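Notebook, September, sim kitchen / planner branch

Picking up where I left off before lunch. The base planner is still refusing goals near the island, and I finally know why, sort of! The costmap was inflating the island as one big axis-aligned box, so from the robot's side half the open floor looked blocked. Sofia Torres spotted it when she overlaid the footprint on the occupancy layer (thank you Sofia, I'd been staring at the controller gains like a fool). I swapped the box for the actual mesh outline, rotated with the object pose, and the planner started returning paths again right away.

Ran 200 random starts after the change, all with the same goal, the spot where the base should park to reach the island top. 19 failed. Before the change I was getting so many failures that I stopped the run, so I'll take it. Of the ones that failed, most look like the start pose was sampled too close to the cabinets and the planner thinks it's already in collision. That's a sampler problem and I don't want to fix it inside the planner, even though it would be quicker (Mohcine, if you're reading, please don't fix it inside the planner).

Then on to perception, which I'd been putting off. I'm using the Otholm scene with the melon on the island as my test case, mostly because the melon is big and easy and I wanted something that should just work. 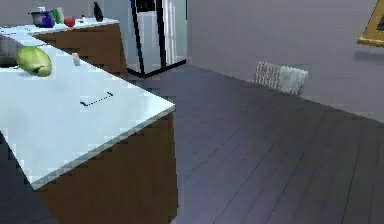

So the segmenter gets the melon every time, fine, but the pose comes out wrong in a way that took me ages to see. The fitted ellipsoid keeps flipping its long axis by 180 degrees between updates, and the grasp planner treats that as a brand new object orientation and throws away its candidates. Lungile's suggestion was to canonicalize the axis before publishing, so the long axis always points into the same half space in the map frame. Did that in the pose filter, plus a little hysteresis so it doesn't chatter right at the boundary. Much calmer now. Grasp candidates survive from one update to the next and I can click on one in the viewer without it vanishing under my mouse!

The small stuff on the back counter is another story. At this render size the bottles only get a few pixels across and the segmenter likes to merge neighbors. I tried bumping the render scale by 4 and the masks split up nicely, but the step time went through the roof, so that's out for training runs. Might be okay for evaluation only. Corina wants to try cropping around the first-pass detections and rendering just the crop at full size, and I like that a lot better.

Other bits, so I don't lose them:

The pose filter parameters now live in the Vorex config, no more hard-coded values in the node. Restart the node after editing, it doesn't reload.

Seeds for the failed starts are saved next to the run log. Replay takes 3 arguments now and the help text is out of date, sorry.

Next up: reject bad starts in the sampler, rerun with the same seeds, then hand the branch to Encarnación for review. Leaving the render scale at 1 overnight.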